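Storiretti Two-Arm Bench Cell: review after eight months

We bought the Storiretti cell in January for the returns room at Drasomano, where we sort, check and repack used play sets before they go back out on loan. I supervise the room. This review covers what the cell does well, what it does badly, and what it changed for the people working there.

Setup took a day and a half. The arms bolt to a rail along the front of the table, and the walls come as panels that fit into corner posts. The manual is thin on cable routing. Ivisia, the dealer, answered our questions by phone.

It handles 85 sets on a normal shift. Small plain pieces go fine. Anything long and thin gets dropped more often than I would like, and someone has to reset it. 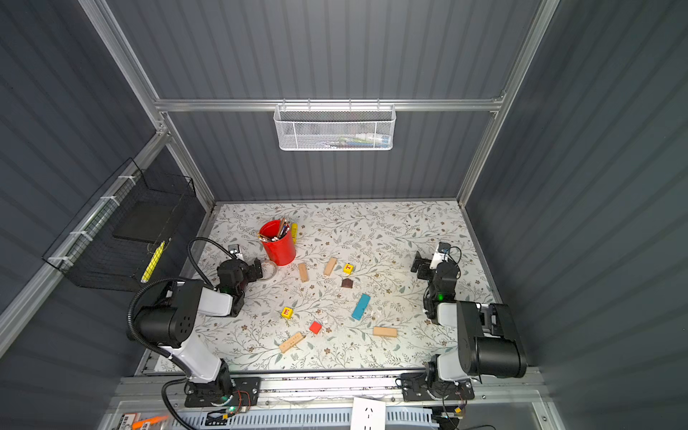

The bigger change was in the jobs. Before, everyone sorted all day. Now one person runs the cell, and the rest do inspection and small repairs. Hina Kiani moved from sorting to running it and had 30 hours of training, which we paid for. She says her wrists are better but the work is lonelier, and I think she is right. We now rotate the post at lunch.

No one lost hours. Two people asked to stay off the machine and we agreed to that.

Complaints: replacement finger pads are 400 dollars a set, the fault messages are vague, and the Lu scheduling software logs you out in the middle of a shift.

I would buy it again for a room our size. Budget for the training, and get the spare pads with the first order.

Four out of five.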